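Lellon Table Cover System – Set-Up Guide
Section 4: Fitting the cover to a dining or serving table
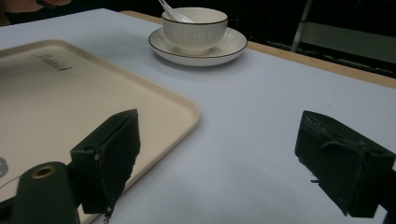
Can the cover go straight onto an oiled or waxed table?
Wait until the finish has fully cured, then put the felt underlay down first. Fresh oil can bond to the back of the cover and leave a dull patch when you lift it. The tin should give a curing time. If it doesn't, leave the table bare for 12 days.

Before you start

Check that you have the right cover for your table. The size is printed on the inside flap of the carton. Covers up to 231 cm long come in one piece. Anything longer is supplied as two panels with a joining strip, and you should follow Section 5 instead.

You will need:
The cover, rolled
Felt underlay (sold separately for Rusu and Dodance tables)
9 corner grips, one of them a spare
A soft cloth and mild dish soap
A tape measure

Fitting the cover

1. Clear the table and wash the top with warm water and a drop of dish soap. Dry it well. Crumbs left under the cover will show as bumps.

2. Unroll the cover on a clean floor, printed side down, and leave it flat overnight at room temperature. In a cold house, give it a second night.

3. Lay the underlay on the table with the fuzzy side down. Smooth it from the middle toward the ends.

4. Line up one short edge of the cover with the short edge of the table. Unroll toward the other end, keeping the overhang even on both long sides. Two people make this easier on the larger sizes.

5. Push out trapped air with the flat of your hand. Do not use a ruler or scraper.

6. Slide two corner grips onto each corner, one on each side. Press until they click.

Note: On the Dodance round-corner table the grips sit 2 cm in from the start of the curve. Grips placed on the curve itself will work loose.

Note: Some creasing near the roll end is normal and drops out within a week or so of use. Turning the cover end for end will speed this up.

Caution: Do not iron the cover, even through a towel. The backing softens and can stick to the table.

Caution: Use a trivet under anything straight from the oven or stove.

Trimming

Trim only after the cover has been on the table for a full day. Mark the cut line on the back in pencil and cut with long scissors, not a craft knife. Trimmed covers cannot be returned.

Cleaning and storage

Wipe spills as they happen. Tea, turmeric and beet juice will stain if left. For dried food, lay a damp cloth over the spot for ten minutes and wipe again. Bleach will yellow the surface.

To store the cover, roll it around the original tube with the printed side out – never fold it. Keep it away from radiators and direct sun.

Replacement grips and underlay can be ordered from the Cundham parts desk. Have the code from the inside flap ready.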